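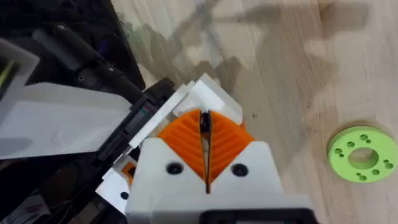 How much water should be used to clean a light wooden floor?
Only as much as the floor will lose again within a minute or two. A mop head wrung until it no longer drips is wet enough for routine work, and most dry soil should be gone before the mop is used.

## Unit 4: Wooden floors, routine care

Civcombe course in building cleaning. Notes by Marietjie Mokgethi, revised 6/17/21.

### 4.1 Wood and moisture

Wood takes up water vapor from the air and gives it back. The boards swell across the grain and hardly at all along it. A floor that is tight in a humid season may show gaps in a heated, dry one. Gaps of this kind close again and should not be filled during the heating period.

Liquid water enters mainly at the joints and the board ends, where the finish is thin or missing. Two visible results:

- **Cupping.** Board edges stand higher than the centers. The underside is wetter than the face.
- **Crowning.** Centers stand higher than the edges. Often caused by sanding a cupped floor before it has dried out.

Do not sand in either case until moisture readings have leveled off.

### 4.2 Identifying the finish

The finish decides the method. Species matters much less. Place one drop of water in a corner and wait five minutes.

| Result | Likely finish | Routine method |
|---|---|---|
| Drop stays beaded | Lacquer, intact | Vacuum, damp mop, neutral cleaner |
| Drop flattens, faint mark | Oil or hard-wax oil | Vacuum, damp mop, wood soap |
| Drop soaks in, dark spot | Worn or unfinished | Vacuum only, report for treatment |

Repeat the test in a traffic lane. Corners are seldom worn, and the two results may differ.

### 4.3 Light floors

Pale boards show gray traffic lanes early. The gray is fine soil pressed into a worn finish, and stronger detergent will not lift it. Pale wood also yellows or darkens under daylight. Rugs and cabinets leave lighter patches, which even out slowly once uncovered. Record the patches before any claim of staining is made.

Dust and light scratches are easiest to find by crouching and looking toward the window.

### 4.4 Procedure

1. Lift chairs and small items. Do not drag them.
2. Vacuum with the hard-floor brush, along the boards.
3. Dilute the cleaner. For the practical we use Dumau neutral concentrate, 30 ml in the large bucket.
4. Wring the mop. Work along the boards, from the far wall to the door.
5. Wipe standing drops with a dry cloth.
6. Replace furniture when the floor is dry to the hand. Check felt pads for grit first.

Steam cleaners are not used in this course on any wooden floor.

### 4.5 Practical

The Joo hall has 244 square meters of floor, divided with tape into bays. Each pair takes one bay and fills in sheet B: finish test (corner and lane), defects, method chosen, drying time. Pads come from the Jitenix box in the store; use white only. Marks are deducted for standing water at the joints.

Sheet B goes in the tray by the hall door. Reading for Unit 5: page 93, oiling and spot repair.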